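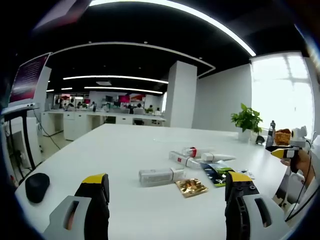 My aunt left me her half of Salline, the little skin cream company, along with a drawer full of ribbon and a great many opinions about hand lotion. I'd been at the Atwood office seventeen days before I dared touch the samples (she'd never let anyone near them, bless her). They lay across the big white table, the tubes, one with a red cap, and the small gold packet, and I stood by the potted plant feeling like a child in church. 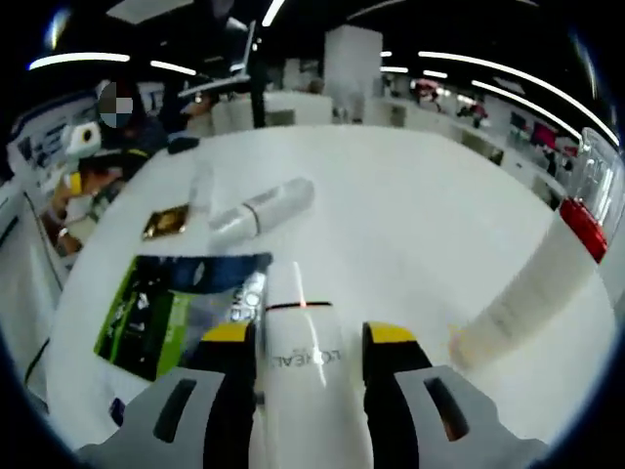 Well, I opened one at last, a hand cream she'd sworn by since before I was born, and there she was, all roses and pepper, scolding me for my dry knuckles! I rubbed it in up to the elbows and went back to work smelling of her kitchen.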